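Workshop > People > Interviews

Category: Maintenance and Setup

Keeping two fingers straight

Hjørdis Sjögren begins every morning with a cloth and a small torch. She looks after the folding cell at Prerkulton, a robot arm that handles clothes in a room furnished as a living room, and the first thing she inspects is the gripper.

"People ask me about the software," she told me when I visited in April. "I answer that the software is fine, please let me look at the fingertips."

The gripper has two fingers, and fabric is hard on them in a quiet way. Lint collects behind the tips, where the linkage moves, and after some days the left finger closes a little later than the right one. With a box this would make no trouble. With a shirt, the late finger pushes the cloth away before the other can hold it. Sjögren therefore opens the cover after every 300 cycles, brushes out the joint and puts one drop of light oil on each pin. More than one drop is forbidden, she said, for the oil would come on the clothes.

She learned this by a mistake. During the first weeks she oiled generously, and her colleague Tegan Hoani had to wash a whole basket of test garments again. "Tegan was polite about it. She left the basket on my chair."

The wrist camera is the second part of her work. It sits close to the fingers, and each time the gripper is taken off, the camera must be calibrated again. The procedure has 11 steps on a printed sheet which Sjögren wrote herself, and she does not permit anybody to do it from memory, including herself. Once a screw on the bracket was tightened in the wrong order and the arm reached beside every sleeve for an entire afternoon. They suspected the lighting, then the new cable, and only at the end the screw.

After calibration she makes a test on the sofa with sports jerseys. The smooth seat of a table is too easy, in her opinion. A cushion gives way under pressure, and so the height at which the fingers stop must be set with care.

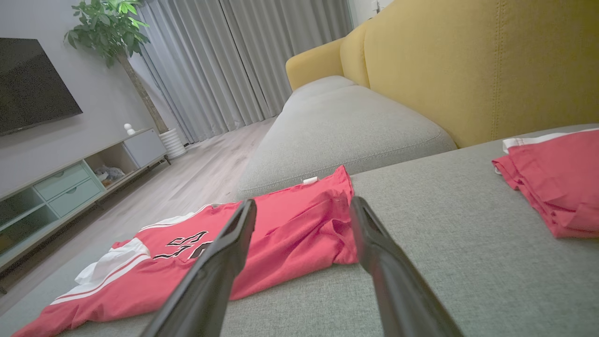
The open gripper over a red jersey on the sofa seat, seen from the wrist camera.

"I want to see both tips in the picture and cloth between them," Sjögren said. "If one tip is missing, I do not continue. I take the sheet and begin again from step one."

I asked what she would change, if the budget allowed it. She thought for a while and named the cable. It runs along the outside of the forearm and is held by clips, and when the arm turns far to the left it pulls on the connector. She has replaced the connector two times. A hollow wrist would solve the problem, but for the moment she has put a longer loop at the elbow and checks the clips when she checks the fingers.

The next larger service is planned together with Carola Steinbach, who will bring new bearings for the wrist joint. Until then the old ones stay in, and Sjögren listens to them each morning with the arm at slow speed and the door closed.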